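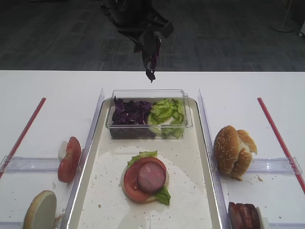 Unit 2: Portion Control and Recipe Costing
Course handout, Certificate in Catering Operations
Module tutor: Gumaro Zepeda

Purpose of the unit

This handout supports the second taught session on kitchen costs. Students should read it before the session and bring a calculator. The worked examples use cold filled items, as these have few cooking losses and the arithmetic is easy to follow. Hot dishes are dealt with in Unit 3.

Key terms

Standard recipe: a written recipe that states the quantity of every ingredient, the method and the number of portions produced.
Portion size: the weight, volume or count of an item served to one customer.
As-purchased weight: the weight of an ingredient as it is delivered.
Edible weight: the weight that remains after peeling, coring, trimming and draining.
Yield: edible weight divided by as-purchased weight, shown as a percentage.
Portion cost: the total cost of all ingredients in one portion, including garnish and dressing.

Why yield matters

An invoice gives the price of an ingredient as purchased. The customer is served only the edible part. A kitchen that costs its menu from invoice prices alone will understate the cost of every item containing fresh produce, and the error grows with the amount of trimming.

Cabbage is a useful case. The outer leaves and the core are removed before shredding. Suppose that 3000 g of whole red cabbage is delivered and 2400 g is left after preparation. The yield is 80 per cent. If the delivery cost £2.40, the price as purchased is 80p per kilogram, but the edible price is £1.00 per kilogram. The second figure is the one to enter on the costing sheet.

Lettuce varies more than cabbage. Students should carry out their own yield test for each variety and repeat it when the supplier or the season changes. A figure taken in March should not be relied upon for the whole year.

Setting the portion

Portions of sliced goods are normally set by count. Cheese, cooked meats and tomato can be bought or cut to a fixed thickness, and the recipe may then state one slice or two. Shredded and torn items cannot be controlled in this way. They should be set by weight and checked on a scale until the member of staff can judge the amount reliably.

Small errors are easily overlooked. If the recipe allows 20 g of shredded cabbage and staff serve 30 g, the extra cost for one item is 1p at the edible price given above. Over 200 items the kitchen has used 2 kg more than planned, at a cost of £2.00. The same habit applied to meat or cheese would be far more serious.

Completing the costing sheet

Enter each ingredient on a separate line, including bread, spreads and seasoning. Record the edible price in one column and the portion quantity in the next. Multiply the two and carry the result to the final column. Packaging is entered below the food total and must not be added to it, as the food cost percentage is calculated on ingredients only.

Food cost percentage is the portion cost divided by the selling price before VAT, multiplied by 100. An item with a portion cost of 90p and a net selling price of £3.00 has a food cost of 30 per cent.

Preparation for the session

1. Carry out a yield test on one fresh vegetable and record both weights.
2. Complete a costing sheet for one filled roll or burger with at least four ingredients.
3. Recalculate the food cost percentage on the assumption that the price of the main filling rises by 10 per cent.

Completed sheets should be handed to the module tutor at the start of the session. Late work is covered by the course regulations.

Tevitham College, Department of Catering and Hospitality | Contact the department office | © Tevitham College | Back to top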